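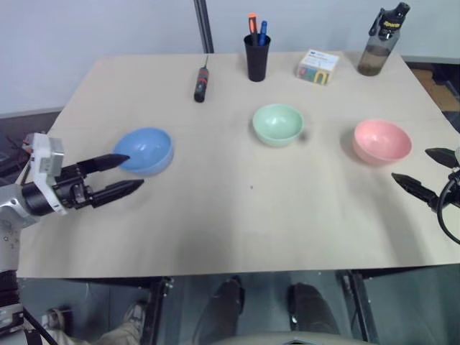 Photo: Rhona MacLeish

Small pastel bowls -- keep all three colours or stick to one?

posted by teapotlid
584 views

Right, I need some opinions because I've been going round in circles with this since November and my sister has stopped answering my messages about it. I'm finally sorting out the kitchen shelf (the open one, next to the window) and I'm down to bowls. The ones in the photo at the top are the sort I keep coming back to, light blue, pale minty green and pale pink, all the same simple round shape. I love them! But everything else I own is white or oatmeal coloured and I can't decide whether three different pastels on one shelf looks cheerful or looks like a nursery.

They'd be for everyday stuff, so olives, a bit of yoghurt, chopped onion when I'm pretending to be organised, that kind of thing. There's two of us plus whoever turns up. Would you mix, or buy all the one colour?

marrowfat
Mix! Always mix. I had a set all in one green for years and it was like eating in a dentist's. I think the pale colours go together because none of them is shouting. If you had the blue in a proper strong blue it'd be a different matter.

vilhjalmur_fogh
I'm going to disagree with marrowfat. Three colours is lovely when you've got three bowls. Then one gets dropped, it's always the one you like best, and you've got two odd ones and a shelf that looks like the end of a jumble sale. Buy one colour, buy a couple more than you need and put them at the back of the cupboard. I went for all pale green (Clenley do a nice one) and I've never regretted it.

teapotlid
See this is exactly my problem, you both sound right. Vilhjálmur, does the green show tea stains? I do drink out of bowls sometimes, don't judge me.

vilhjalmur_fogh
Bit of a brown ring if I leave it overnight. Bicarb and a damp cloth, gone in a minute. The outside's never marked.

pippa_under_stairs
Can I put in a word for the pink? Everybody goes straight for blue or green and the pink gets left, but food looks so good in it. Beetroot, hummus, strawberries obviously. Scrambled egg not so much. I've got a Jurka one that came from a charity shop and it gets used before anything else in the house.

marrowfat
Scrambled egg in a pink bowl is fine, what are you on about

pippa_under_stairs
It looks like a plaster!!

dunnock5
I'd worry less about colour and more about whether they stack. Same size and shape sounds handy but if the sides are steep they jam together and you end up running the hot tap over them and swearing. Mine are Grollska and they're a nightmare for it, I put a square of kitchen roll between each one now. Try them in the shop if you can. Put one inside another, turn it a bit, see if it comes out easily.

Also look at the finish. Shiny on the inside is a good thing, it wipes clean. I had some that were dull all the way through and every spoon left a grey mark.

teapotlid
Ooh, good point about the spoons, I hadn't thought of that. The blue one looks nice and glossy on the inside in the photo, it's properly catching the light. The outsides look a bit softer to me, but that's only going by a picture.

RhonaMacLeish
Hello, my photo! I'd say mix as well. You can see how they are in a row, the green a little further back and the pink nearer, and to my eye the green sort of calms the other two down. Take it out and you've got pink and blue and then yes, I'd agree, baby shower.

On a beige table they look soft. On a white shelf I think they'd come up brighter, so if you're nervous try them on a bit of wood or a tray first.

vilhjalmur_fogh
I'll give you the green. Still think you'll break one.

marrowfat
Then she buys another one, Vilhjálmur. They're bowls.

vilhjalmur_fogh
If they still make it in that colour! They changed the shade of mine after a year. Hold the old ones next to the new and it's like two different sets.

kettle_on_again
Halfway option -- two of each colour. That's what I did with my Bright ones and it means you can put out a matching pair when it's just you and himself, and all of them when people come round. If one goes you've still got its twin. Takes up a bit more shelf, mind.

dunnock5
That only works if they stack though...

kettle_on_again
They stack fine, I'm not using kitchen roll!

teapotlid
Two of each might be the answer, you know. I've just measured the shelf and I can fit three little piles along it if I move the pepper mill and the radio. The radio can go on top of the fridge where it used to be. I'm going to look this afternoon and I'll do the dunnock test in the shop, even if I get funny looks for it.

pippa_under_stairs
Report back please. And put the pink at the front.

5 people are following this thread
Share (5)

Related threads
Open shelves: how often do you really dust them? -- 1,842 views
Getting tea stains out of pale mugs -- 3,873 views
Odd plates, do you keep them?
What's living on top of your fridge?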